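Search the notebook Search Clear

Flerau bindery – bench notebook
Sunday, January

Warped boards, Potgieter set

In early before the heat. Took the weights off the first covers and the boards have pulled again, all in the same direction, hollow on the outside. That is the cloth winning. The lining paper is meant to pull back against it and isn't doing enough.

Background for anyone picking this up cold. The Potgieter job is 27 volumes of station ledgers, all the same height but with thicknesses all over the place. Old covers past saving. New cases in the dark green buckram, Sarberg board, leather labels lifted from the originals where they'll come off. Sanaa has done the sewing repairs and the text blocks are good. The trouble is only in the cases, and only since we opened the new delivery of board.

Grain first, as it always should be. Cut a strip each way from the offcuts and bent them by hand. Long grain runs head to tail as it should on every board I tried, including the ones from the bottom of the packet. So the guillotine work was right and I owe Aiguo an apology for what I said on the phone.

Checked the lining paper the same way. It was correct on the covers I made. On the ones made while I was away, the grain runs across. You can feel it as soon as you roll a corner. Not anyone's fault as such – the paper came in a new sheet size and the packet label gives the long measurement first, where the old mill gave the grain direction second. I have written GRAIN with an arrow on every sheet left in the drawer, in pencil, on the wrong side.

But that doesn't account for all of it. My own covers have warped too, less than the others. So there's something else going on as well.

Paste and moisture

The paste has been too wet. We switched to the Falla starch when the old tin ran out, and I made it up to the recipe we always use. It cooks up thinner. Eun-ji noticed it on the brush days ago and said so, and I said it would thicken on standing. It did, a bit, but by then we had used half the pot. Thin paste means more water into the cloth, the cloth stretches, then dries and shrinks on the board. The board goes with it.

Room was 26 degrees by mid-morning with the doors shut, and muggy. The pasted side skins over before the lining goes down, so people brush on a second coat to get it to grab. I did it myself. Second coat is more water again.

What I tried today, on offcut boards cut to cover size:

Sample A. Falla paste to the usual recipe, one coat, lining grain correct. Pressed straight away between blotters. Came out with a slight pull to the outside. Similar to my own covers.

Sample B. Same, but with lining grain wrong on purpose. Much worse. You could rock it on the bench.

Sample C. Paste cooked longer and strained through muslin, stiffer, thinned back only as far as needed to brush. One coat. Nearly flat out of the press, with the faintest curve at the foredge.

Sample D. Paste and PVA mixed, equal parts, as Tuva suggests. Flat. Dries faster than I like and you get no second chance on a turn-in. I don't want PVA on this job if I can avoid it as the archive asked for everything to be reversible, but it's useful to know.

Sample E. As C, lined twice with the thinner paper. Pulled the other way, towards the inside. A little inward pull is what you want before casing in, though this was more than a little.

None of these have sat long enough to call. They stay under weight for two nights and then stand in the rack uncovered. I've pencilled the letters on the inside. Please don't tidy them, and please don't use them as hammering boards.

Tuva rang at lunch about something else and I read her the list. She thinks the Sarberg board itself has come in damp and that everything I'm doing with the paste is fiddling around the edges. She has had the same from other mills after a wet spell at the docks. She stacks her board on edge with spacers for a good while before cutting. We put ours flat in the packet, on the bottom shelf, against the outside wall. I can't argue with that very well.

Bench layout

Moved a few things so that pasting and pressing aren't at opposite ends of the building. By the time a pasted lining has been carried from one side to the other it has cockled, and you end up smoothing it down with far too much pressure. The paste bench now backs onto the nipping press. Blotters and boards live underneath. Bone folders are back in the jar, except the one Ysaline likes, which is in her apron.

The large white table stays where it is on the polished concrete. It's the only surface wide enough for cutting down full sheets and I don't want paste on it. Cutting mats come up at the end of the day so they don't curl.

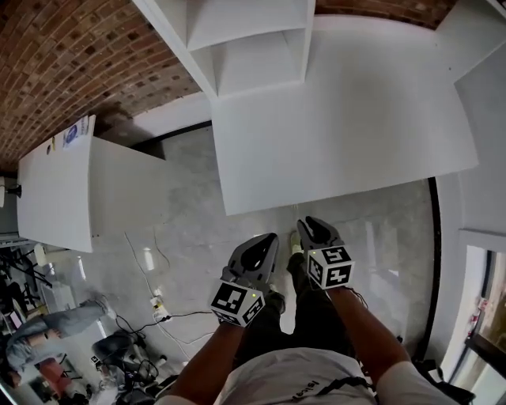
Board storage

Cleared the bottom shelf. The outside wall is cool to touch behind it even on a day like this, and the lowest packet had gone soft along one long edge. You can press a thumbnail into it. Board from the middle of the same packet is crisp. I think that answers Tuva's question well enough.

New arrangement, starting now:

Board comes out of its wrapping on arrival and stands on edge in the vertical rack, with battens between the bundles so air gets through. Mark each bundle with the month.

Nothing goes against the outside wall except the empty solander boxes and the cloth tubes.

Cut boards for a job get stood up the night before they're covered. Leaning is fine, stacked flat is not.

Soft-edged sheets are trimmed back to sound board and the rest kept for spine stiffeners and packing. I've put them in the offcut bin with a red line down the side.

Aiguo wants to ring the supplier about a credit. I'd leave it. We don't know whether it came in damp or got damp on our shelf, and I suspect the second. If he does ring, ask whether they could deliver earlier in the day so it isn't left in the loading bay over lunch.

Covers already made

Sorted through the finished cases. The ones with the lining grain wrong will need to be relined at least. I tried lifting the lining on the worst of them – damped the paper with a sponge through a sheet of release tissue, waited, then peeled from the head. It came away in one piece apart from a corner. The board underneath was fine. The cloth hadn't lifted at the turn-ins, which was my worry.

So: lift, dry under light weight, reline with correct grain and the stiffer paste. It's slow but quicker than making new cases, and there isn't enough green buckram for new cases anyway. The colour has shifted in the latest roll. Put a piece beside the old and it looks blue by the window.

My own covers I'd like to leave until the samples have had their time. They may settle once they're cased in. A cover that looks bad on its own often comes right with the endpapers pulling from the inside, and I don't want to wet them a second time for nothing.

Two of the leather labels have cracked across where the board bowed under them. Both had been consolidated first and they still went. I've put them in the label folder with the volume numbers and Sanaa will back them with toned tissue. From here on no label goes on until the case has been in the rack and checked with a straight edge.

Also noted

The brass weights are leaving marks on the buckram. Wrap them in the blue felt or use the lead ones that are already covered.

Muslin is nearly finished. So is the wide release tissue.

Paste made today is in the covered crock in the fridge, stiff batch on the left. Strain again before use. Throw it out if it smells at all, and don't top up an old batch with a new one. That's how we got mould before Christmas.

The humidity gauge over the sink has been reading the sink. Moved it to the post by the rack. Please write the reading on the card when you open up and again when you close, so we have something better to go on than whether our shirts are sticking.

Ysaline asked if the archive should be told about the delay. Yes, and I'll do it. They were expecting the first few volumes by the end of the month and can still have the thin ones, which were cased before the new board was opened and have stayed flat all through.

For tomorrow

Leave the samples alone.
Start lifting linings, worst ones first. Eun-ji and me.
Sanaa on the labels.
Aiguo to cut the remaining boards from the middle of the packet only, and stand them up.
Write up the longer cooking time for the Falla paste and tape it inside the cupboard door, over the old recipe.

Recent entries
Edge colouring on coated paper, second attempt
Sharpening the board chopper
Station ledgers: sewing repairs and guards
Lifting leather labels with heat and without
New cloth, dark green, samples against the window
Mould in the paste crock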